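Hard water, part two: what the softener changed

In the first post I covered the numbers the utility in Sadmont publishes and the ones I got at the kitchen tap. They did not match, and I put that down to the seasonal switch between the reservoir and the wells. This post covers the softener itself, after one full winter of use.

The starting point was a total hardness of 300 mg/L as calcium carbonate, measured with a drop titration kit on unsoftened water. Anything past 180 is usually labeled very hard. Strips gave a similar answer but the color steps are wide, and two of the pads are nearly the same shade of green. I stopped using them.

The unit is a Weltard single-tank model with a metered valve. Metered means it counts gallons and regenerates when the resin is nearly used up. The older timer type regenerates on a fixed schedule whether you have used any water or not. If you travel at all, get the metered one.

Setup took longer than the manual suggested. The valve wants hardness in grains per gallon, so the mg/L figure has to be divided by 17.1. I entered 18 the first time and left it there for a month before adding a grain for dissolved iron. With those settings, the display showed 829 gallons between regenerations. It never reached that figure in practice, as it holds back a reserve and will regenerate early at 2 a.m. if it expects the next day to run short.

Salt use was lower than I expected. I bought pellets, not crystals, on the advice of the plumbing counter at Vanags, and had no bridging in the brine tank. Bridging is when the salt sets into a hard crust with a gap under it, so the level looks fine and no brine gets made. Tap down through the salt with a broom handle every few weeks and you will find it if it is there.

Results by location:

Water heater. I drained it in December and got a small amount of white grit, all of it presumably left over from before. The popping noise during heating is gone.

Shower. The glass still spots. Softened water leaves sodium salts behind when it dries, but they wipe off with a damp cloth. The old spots needed vinegar and time.

Kitchen. The cold tap is on a bypass line, so I drink and cook with unsoftened water. The hot side is soft. This means the dishes get washed in a mix, and the amount of soap needed depends on how far the handle is turned. I use less than half of what I used before. Too much soap in soft water is slow to rinse and leaves a film that people tend to blame on the softener.

Laundry. Cut the detergent. The towels felt slick for the first few loads, which I think was old detergent coming out.

Garden. The outside spigots are plumbed ahead of the softener and should stay that way. Sodium is not good for soil.

Total cost of parts was 484 dollars after a rebate, plus 103 dollars for a bypass valve and fittings I should have ordered with the unit. I did the plumbing myself. The drain line needs an air gap, and the inspector did check it.

One open item is the resin. The Kavside forum has long threads on whether chlorinated city water shortens its life enough to justify a carbon filter upstream. The figures people quote vary too much to be useful. I plan to run without one and titrate the output every three months - if the hardness starts to creep up between regenerations, I will have my answer and will post the readings.
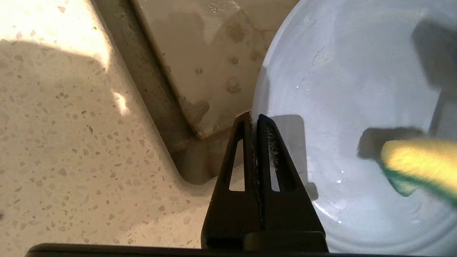
A white dish over the sink, with a yellow and green sponge.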